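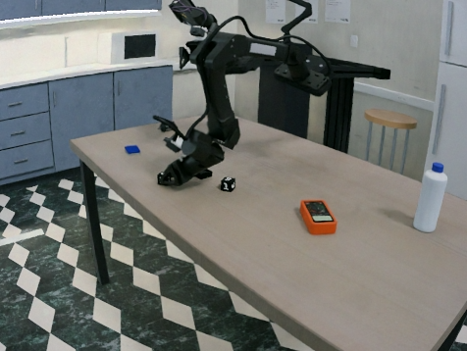 Kapitel 13
Kulturhäuser in kleinen Städten

Viele Kulturhäuser arbeiten in Gebäuden, die für einen anderen Zweck errichtet wurden. Das Kapitel behandelt ihre Trägerschaft, ihre Finanzierung und ihr Programm. Als Fallbeispiel dient das Haus Jarora in Porkham, eine ehemalige Markthalle mit 16 Ateliers und einem Konzertsaal.

13.1 Trägerschaft

Träger ist ein Verein — die Stadt stellt das Gebäude und zahlt einen jährlichen Zuschuss. Die Spielzeit beginnt im Oktober. Zum Vergleich wird in Abschnitt 13.2 das Theater Duvlow herangezogen.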